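Presupuestar la mano y olvidar la mesa
Stelios Kokkinos
26 de marzo de 2023

Cada primavera me llegan tres o cuatro borradores de presupuesto para que los revise antes de que pasen a compras. Casi todos tienen la misma forma: una primera línea muy gorda con el equipo y, debajo, una partida de "varios" que alguien rellenó el último día. Este año el de Wosar pedía 2000 euros de varios. No decía de qué.

Creo que esa partida es donde se decide si un puesto de recogida de datos va a funcionar o va a pasar medio año a medias. El brazo o la pinza se comparan, se discuten, se piden tres ofertas. La mesa, los perfiles, los cables y las cortinas se compran cuando ya hacen falta, con prisa y al precio que haya.

El caso de las pinzas de mano es claro. Se eligen porque salen mucho más baratas que un brazo completo y porque la persona hace la demostración directamente, con una en cada mano. Estoy de acuerdo con la elección. Lo que discuto es la conclusión que se suele sacar de ella, que con las pinzas ya está el puesto comprado.

Paweena Saithong, que llevó las cuentas de Nair hasta julio, me pasó su lista real de gastos menores. Sumaba 670 euros en cosas que no figuraban en el plan: regletas, adaptadores, cable, tela negra, tornillería de Fastenstead y dos pies de soporte. A eso hubo que añadir 254 euros de perfil de aluminio pedido en dos veces, con dos portes. Ninguna de esas compras fue un capricho. Todas se podían haber previsto mirando un puesto ya montado.

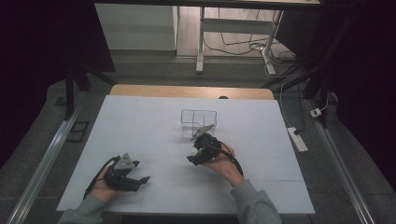
Lo que yo cambiaría en la hoja

Primero, separar "varios" en líneas con nombre. Una para superficie de trabajo, otra para estructura, otra para corriente y cableado, otra para cortinas. Con cuatro líneas el revisor puede preguntar. Con una sola solo puede recortar, y recorta.

Segundo, contar la superficie como material que se gasta. Un tablero claro se marca, coge pliegues, y al cabo de unos meses hay que decidir si se cambia o se sigue con él. Esa decisión afecta a los datos y debería tener dinero reservado. Lo mismo vale para los recipientes transparentes y demás objetos de las tareas, que conviene comprar repetidos y del mismo lote.

Tercero, los cables. Si las pinzas llevan cable, el repuesto va en el pedido inicial. Thongchai Thepsuriya sostiene que es tener dinero parado en un cajón, y en parte lleva razón. Aun así, prefiero un cable en un cajón a una persona contratada para la jornada que se va a casa a las once.

En Tusum lo hicieron de otra manera: apartaron 1000 euros sin asignar y Usa Wattanapong los fue autorizando compra a compra. Funcionó porque ella estaba en la sala y firmaba en el momento. En una organización donde cada pedido tarda dos semanas no lo recomendaría.

Sé que el argumento contrario es que nadie quiere leer un presupuesto con regletas dentro. Yo los leo y me llevan diez minutos. Los pedidos urgentes de después me llevan bastante más, y los portes los pagamos igual.

Para el próximo ciclo devolveré sin revisar cualquier hoja en la que "varios" pase del cinco por ciento del total. Wosar ya tiene la suya de vuelta.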